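Ticket: left hand lags and lets go during remote control demos (laundry task)
Status: open, waiting on reply
Raised by: Siebe Koster, Flinholm

Hi all, me again! Same robot as my last ticket, new headache. We're teaching it to pick up a jumper and fold it, me in the gloves and headset, the robot copying. The right hand behaves beautifully. The left one follows me fine for the first couple of minutes and then starts trailing behind, and when I pinch it sometimes opens again all by itself. You can imagine what that does to a half-folded jumper.

What I've tried so far:

Recalibrated the left glove, 2 times, flat hand and fist like the guide says. Better for one demo, then back to normal (bad normal).

Swapped gloves over with the spare pair from Vermeulen. No change, so I don't think it's the glove.

Restarted the Stilon software and let it warm up for 8 minutes before touching anything. I really hoped this was it. It wasn't.

Turned off the wrist camera preview in my headset. The lag got noticeably smaller! But then I'm folding half blind, and the demos come out clumsy, so I've put it back on.

Moved the base closer to the router. Nothing.

In numbers: we have about 184 demos recorded and I've binned most of the ones from this afternoon, as the hand position and my glove position drift apart in the log. I don't want the robot learning to wait for a hand that never catches up. The early ones look all right to me but I'd love someone to check before we train on them.

Update, later the same afternoon: tried it with a plain tea towel and the letting-go happened far less. With thick cloth it's back at once. So could it be a grip force limit and the lag is a separate thing? I may be mixing up 2 problems in one ticket, sorry, split it if that's easier for you.
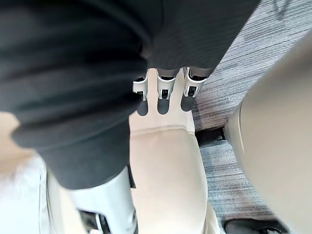 My question for you is mostly about the grip limit: can I raise it for one hand only, and will it spoil the demos we already have if I do? I'd also like to know whether the retargeting copes when I can't judge the pinch from the wrist view. With dark grey cloth draped over the top of the fingers like this, I only get the three lower ends to go by, and I suspect I squeeze too late or at a funny angle. If you'd rather have the full log, tell me where to put it, it's too big for the form. I'm at the controls until six.

Related tickets
Glove calibration resets after restart
Headset preview freezes when both wrist cameras are on
Brusturine build: where are demo logs saved?
How to delete a bad demo without losing the batch

Contact support | © Stilon | Back to top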